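Tuningmesse Clirivano: ein Samstag zwischen Hebebühne und Fahrerlager

Anreise, Hallen, Händler und was sich für das nächste Jahr lohnt

Die Clirivano ist eine Tuning- und Showmesse auf einem ehemaligen Güterbahnhof, zwei Hallen und ein großes Freigelände. Angemeldet waren 209 Showfahrzeuge, dazu Händler, Clubs und eine kleine Slalomstrecke. Ich war am Samstag dort, Einlass ab 8.30 Uhr. Die Zufahrt für Clubs läuft über das Nordtor, alle anderen parken auf der Wiese hinter den Gleisen. Nach dem Regen der Nacht war der untere Teil gesperrt, und tiefergelegte Autos mussten über Gummimatten einfahren. Das ging langsam, aber ohne Schäden, soweit ich es gesehen habe.

Halle A gehört den Kompakten und den Japanern. Viel Luftfahrwerk, weniger Folie als im Vorjahr, dafür wieder mehr echte Lackierungen. Die Fahrzeuge standen mit gut zwei Metern Abstand, man kam also auch an die Motorräume heran. 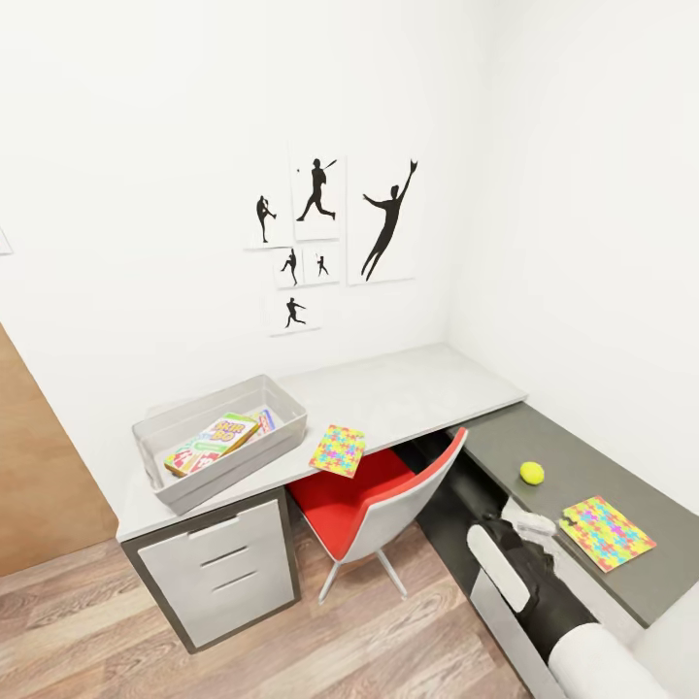 Bei Ceker lag der Schwerpunkt auf Gewindefahrwerken. Am Stand war ein Schnittmodell aufgebaut, an dem man die Verstellung der Zugstufe selbst ausprobieren konnte. Die Beratung war sachlich, Preise gab es auf Nachfrage. Auffällig war die Standgestaltung in diesem Jahr bei mehreren Ausstellern: wenig Farbe, weiße Wände, schwarze Silhouetten von Fahrzeugen, ganz ähnlich wie die weißen Poster mit den schwarzen Baseballspielern, die leicht überlappend über einem Schreibtisch hängen. Bei Autos funktioniert das nur, wenn die Seitenlinie markant genug ist. Ein Kombi bleibt als schwarzer Umriss eben ein Kombi.

Dallex zeigte Bremsanlagen und hatte als Messeangebot ein Set für die Vorderachse für 900 Euro, Beläge inklusive, Einbau extra. Stahlflexleitungen waren nicht dabei. Wer eine Eintragung braucht, sollte sich das Gutachten vor dem Kauf zeigen lassen – am Stand lag es nur für einen Teil der Modelle aus.
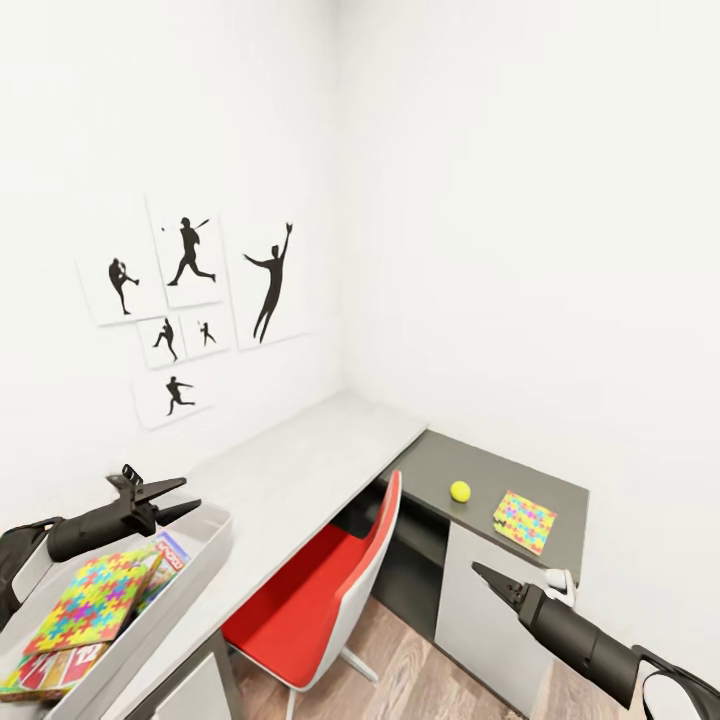
Für die Vorführungen an der Bremse gab es einen eigenen Bereich hinter der Halle, allerdings nur jede volle Stunde. Um 11 Uhr war die Schlange so lang, dass ich es am Nachmittag noch einmal versucht habe. Dann ging es schnell.

Gut gefallen hat mir in der Halle:

– die Motorraumwertung mit offenen Bewertungsbögen
– der Teilemarkt an der Rückwand, vor allem ältere Felgen in 15 und 16 Zoll 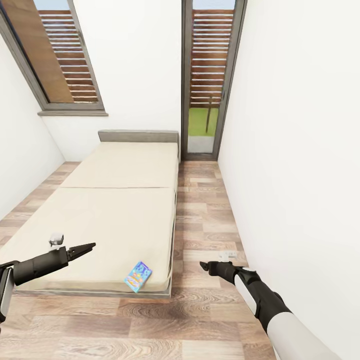 Freigelände und Slalom

Die Slalomstrecke war kurz und eng, mit einer Kehre am Ende. Gefahren wurde in 2 Klassen, getrennt nach Serien- und Semislickreifen. Den Belag hat man seit letztem August ausgebessert, die Bodenwelle vor der Kehre ist weg. Auf dem Freigelände standen die US-Fahrzeuge und die Vans. Asamoah hatte dort einen Prüfstand auf Anhänger aufgebaut. Eine Messung dauerte mit Verzurren eine knappe halbe Stunde, die Liste war mittags voll.

Das Essen war teuer, Trinkwasser dagegen kostenlos. Toiletten gab es nur an Halle B, das ist für das Gelände zu wenig.
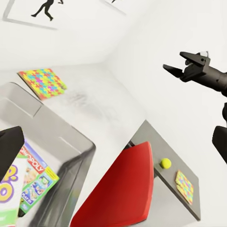 Wandbild mit schwarzer Läufersilhouette, davor schwarze Greiferfinger.

Die Siegerehrung begann um 17 Uhr in Halle B. Laut Durchsage kamen am Samstag 2283 zahlende Besucher. Die Abfahrt über die Wiese zog sich, wer es eilig hat, sollte vor der Ehrung gehen. Clubplätze für das nächste Jahr werden wieder über das Anmeldeformular vergeben, Einzelfahrer brauchen drei Fotos vom Auto und eine Kopie der Zulassung.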